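Avis juridique – directives anticipées et personne de confiance : qui l'emporte ?
Forum Levura, rubrique Droit des personnes, juillet 2023

nindier_sud
Bonjour. Ma mère a rédigé des directives anticipées il y a 4 ans, puis m'a désignée comme personne de confiance. Depuis, elle me dit à table le contraire de ce qu'elle a écrit. Si elle ne peut plus s'exprimer, le médecin écoute qui ? Le papier ou moi ? Mon frère penche pour le papier, il faut dire qu'il n'est jamais à table.

rankin545
Le papier. En droit français, les directives priment sur le témoignage de la personne de confiance, qui prime lui-même sur celui de la famille. Elles n'ont plus de date de péremption, les 4 ans ne changent donc rien. Le médecin peut les écarter en cas d'urgence vitale, le temps d'évaluer la situation, ou si elles sont manifestement inappropriées, après procédure collégiale. 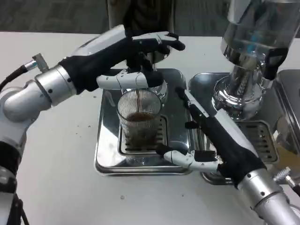

Votre mère peut tout réviser ou révoquer à tout moment, et c'est le plus simple tant qu'elle a l'esprit clair. Une page datée et signée suffit. Choisissez un moment calme, asseyez-vous avec elle près de la machine à café en inox, et faites-lui écrire ce qu'elle dit à table – votre frère pourra relire. Remettez ensuite une copie au médecin traitant et détruisez l'ancienne version.

allholm
Chez nous le notaire a tout réglé, voyez un notaire.

rankin545
Un notaire n'est pas obligatoire. Il est seulement plus cher qu'un stylo.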